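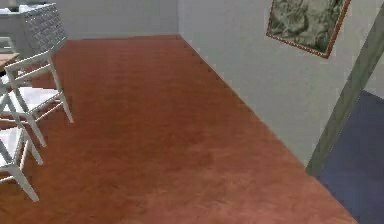 Figure 1. Simulated apartment, room with the doorway on the right. Starting view for Exercise 3.

Lab 3: Getting a simulated robot through a doorway

Mobile Robots, lab section. Instructor: Nathalie Wuyts. Lab assistant: Kiyoshi Ikeda.

Lab 3 uses the same simulator as Lab 2, so you do not need to install anything new. Copy the lab3 folder from the course drive into your own workspace before you start. The scene file is called Parnum. Do not edit it. If you want to move furniture around, save a copy under another name first.

Work in pairs. Reports are due Thursday at the start of lab.

Exercise 1. Floor labels

Write a function that marks each pixel as floor or not floor. Most of you will start with a color threshold, and that is fine for a first try. Look at Figure 1 before choosing your values. The reddish-brown floor is darker toward the back wall and has a paler, pinkish patch in the lower center and lower right. The floor past the doorway is dark slate blue, so a threshold tuned on the first room will treat it as an obstacle. Your function has to accept both.

Test on the 47 labeled views in the folder. Report the fraction of pixels you got right, and include your worst view.

Exercise 2. Thin obstacles

Chair legs and stretchers are the usual problem here. A robot that sees open floor between two legs may try to drive there. Add a safety margin around everything that is not floor. Start with a margin of 4 pixels and increase it until the chairs on the left of Figure 1 come out as solid blocks. Write down the value you end up with.

Too large a margin will close the doorway in some views — check this before going on.

Exercise 3. Driving

Use your floor map to plan a path from the start pose to the goal in the next room. The run ends at the goal, at the first contact, or after 1,000 steps. Do ten runs with random seed 881 and hand in the log file from each one.

The planner from Lab 2 will work if you fixed the rotation bug. If you did not, ask Kiyoshi for the patched version.

What to hand in

Code, logs, and a report of two pages at most. Put both names on the first page. Plots need axis labels.

Office hours are after lab in the Onishi room.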